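Skuvbridge students to enter robot arm in September computer dismantling contest

Mon 8 August

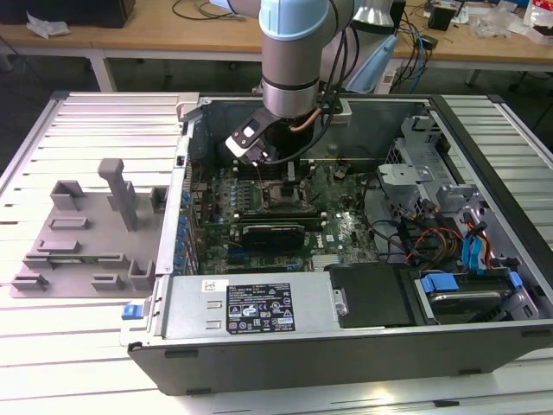 The team's robot arm over an opened tower computer at the Skuvbridge workshop. The grey plate on the left carries the 3D-printed holders.

Students from the Skuvbridge Robotics Club will take part in the final of the Plerow Challenge this September, with a robot arm set up to take apart old desktop computers.

The club is one of 14 teams to reach the final. Each team must show a robot that can remove named parts from a desktop computer and place them where they can be sorted for reuse or recycling. Teams are marked on the parts taken out, the condition of those parts and the quality of a written log kept during the build.

Skuvbridge began work on its entry last winter. The students meet twice a week in term time and have kept the workshop open for most of the summer break. They work on a slotted aluminium table, with the computer lying on its side and its side panel off, so that the arm can reach in from above.

Memory modules were the first parts chosen. They sit upright in a row and are held by clips, and the students spent much of the spring on the order in which the clips should be released and the angle at which the gripper should come in. Work has now moved on to cables. Flat data cables and power leads hang across the inside of most older machines and can lie in a different place each time a case is opened. The club's log lists cable handling as the main job still to be done before the final.

The holders on the fixture plate were drawn and printed by the younger members of the club. Some are U-shaped and others are low slotted blocks. Earlier versions were printed as a single piece with the plate, but this meant printing the whole thing again whenever one holder was changed. They are now made separately.

The computers used for practice were given by Masri, a local office supplier, which has handed over 200 retired machines to schools and clubs in the area over the past two years. Stored data is erased before the machines leave the firm. Parts that still work after a practice session are tested and kept for the club's repair evenings.

Cirkico, which runs the Plerow Challenge, has given each finalist a grant of £2,333 towards materials and travel. Skuvbridge has set aside part of its grant for spare gripper fingers and a second fixture plate, and the rest will pay for transport to the final.

Under the rules, teams will not see the computer they are to work on until the morning of the event. They will then have seven minutes to set up and may not change their printed parts once the clock has started. All programming must be the students' own work. Adult helpers may be present but may not touch the equipment except to stop it in an emergency.

The club is open to students aged 13 to 18 and no previous experience of programming or electronics is needed. New members can join at the start of the autumn term. An open evening will be held at the workshop in the week after the final, when visitors will be able to see the arm at work and read the build log.

Requests to visit before the final should be sent to the Skuvbridge Robotics Club press desk through the contact form on the club's website.

ENDS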